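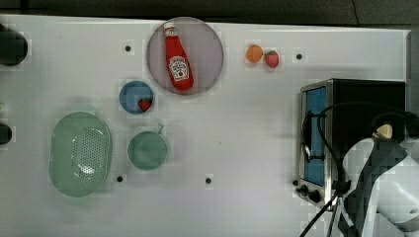

Week 2: Who gets to call it ketchup?

Okay, picking up where we ran out of time! Food labeling law starts with a simple question: when a word is on the bottle, what does the shopper think is inside? Keep that in your head while you read the Pirnel case (it's long, start at page 387). 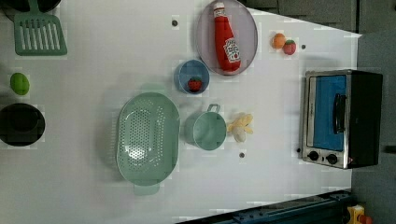
Toy kitchen items and play food, seen from above.

I love the Pirnel opinion because the judge clearly got hungry writing it. Look for the part on "common names." Hadiza Akande asked me last time if a common name can change, and yes, it can, slowly.

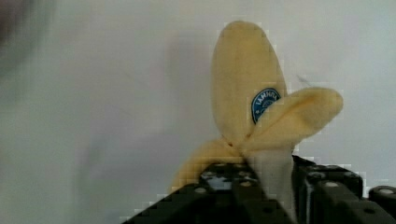
Courts like surveys for this. Hutora brought one with 450 shoppers, and the other side spent 15 pages picking at how the questions were worded. Read those pages! Wording is half your grade on the memo. 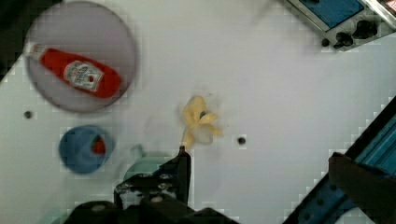 For the memo itself, pick Hutora or Essien and argue one side only. Drafts go to Ynyr Penry, and please staple them.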